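Workshop > Handling Equipment > Safety Tips

When a Gripper Will Not Hold: Tips for Small and Breakable Items

Apr 5, 2023
By Kacper Kaczorowski, Skemar Workshop Office

In November a glass jar was dropped in the Bralolska workshop when the jaws of a hand-held gripper opened under load. No one was hurt. The fault was traced to a worn return spring, which had been in use for 3,000 closing cycles without inspection. Users of all grippers, whether hand-held or fitted to an arm, are asked to observe the following.

Before work
Close the jaws on a folded cloth and pull gently. If the cloth slips, withdraw the tool and label it.
Wipe the pads with a barely damp cloth. Furniture polish must not be used near them — it leaves a film which is hard to remove.
Keep cables and power strips clear of the place where the operator will stand.

During work
Grip a vase by its body and never by the stems. Practise with artificial flowers and an empty vase before any water is involved.
Lift no higher than necessary until the grip has been proved. A pause of 30 seconds just above the shelf is sufficient.
Move bottles and other loose items out of reach of the second gripper.
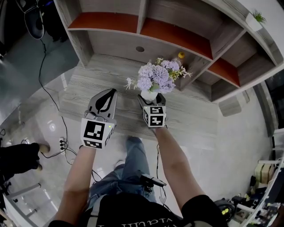
Vase of artificial flowers held in the right-hand gripper at the shelving unit.

If the grip fails
Do not try to catch the item. Step back, set down both grippers and switch off any powered equipment before clearing up.
Record the fault on Form 326 and hand the tool to the Prasto bench. It may be used again only after the spring has been replaced and the cloth test repeated.

Contact the Workshop Office | © Skemar | Back to top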